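Kodport > Staff > Works council > Minutes > March

Present: Oľga Murín (chair), Judite Seixas, Berwyn Bevan, Raquel Cardoso, Aníbal Moreira (minutes)
Apologies: none
Started 2:30 p.m.

1. Previous minutes
Approved. Berwyn asked that the extractor fan over the battery bench go back on the open list. Agreed.

2. Teardown cell, line 4
Judite reported that the cell now runs on both shifts for board removal on the Brimex returns. Processors, coolers and memory are still taken out by hand when the cell rejects a unit, and rejected units go to the rack by the scale. Two operators have moved from the bench to tending the cell. Both are on their old grade for now.

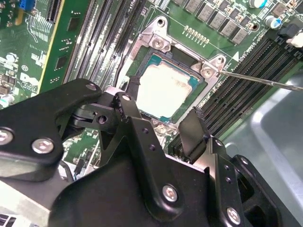
Job descriptions for the tending post were discussed at length. Raquel said the draft from Quispe reads as if the operator only loads and unloads. Berwyn disagreed with the draft as well and went through the processor step: the bracket around the socket is held by Phillips screws, the screwdriver has to sit properly in the head, and someone has to judge whether it does. He also pointed to the old thermal paste left on top of the processor, and asked that cleaning it be written into the post with time allowed. Oľga will send the comments to management. The council's position is that the post should be graded with the bench technicians.

3. Training
Weder offers a course for 51 hours in total. Management has proposed 25, all on day shift. Judite said the night crew can't attend on those terms. Raquel to ask for a second group and for the hours to be paid as worked time.

4. Bench rotation
People at the cell want to keep some hand work each week. Trial rotation to be drafted by Berwyn. No decision on lunch cover.

5. Any other business
Lockers on the north side still don't close. Aníbal to chase.

Closed 3:50 p.m.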